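# Thursday night at robot club 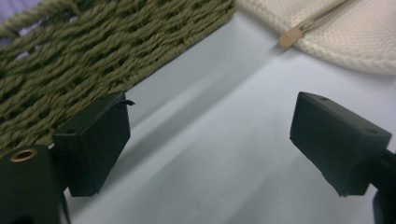

*Green fingers! Rope mat on one side, cream knit on the other.*

So it's April we're aiming for, the Bralden open day, and our little team has finally picked its task: tidying a craft table. I was all for stacking cups (easy, nice and rigid, everyone claps) but I got outvoted, and now I spend my evenings thinking about wool.

We've been using the hand-held gripper a lot, so most of my week goes on squeezing a trigger and moving soft things from one place to another. The plan is 2000 goes before the open day. We're on 872, and 184 of those were this week, so my forearm would like a word! Knitted stuff is a pain. Pinch too shallow and you get a bit of fluff, pinch too deep and you drag the lot along with you. The woven mat is much kinder, there's always a bit of cord to grab.

One finger has a little curl of material lifting at the top corner. I keep meaning to trim it and then forgetting my knife. The brass insert in the mount is holding up nicely though, and I'm glad we didn't just screw straight into the body like on the Truteteo, our last effort, which shed screws all over the floor.

Next job is sorting the labels into folders, then another 16 goes with the thin wooden sticks. Those roll. I hate them.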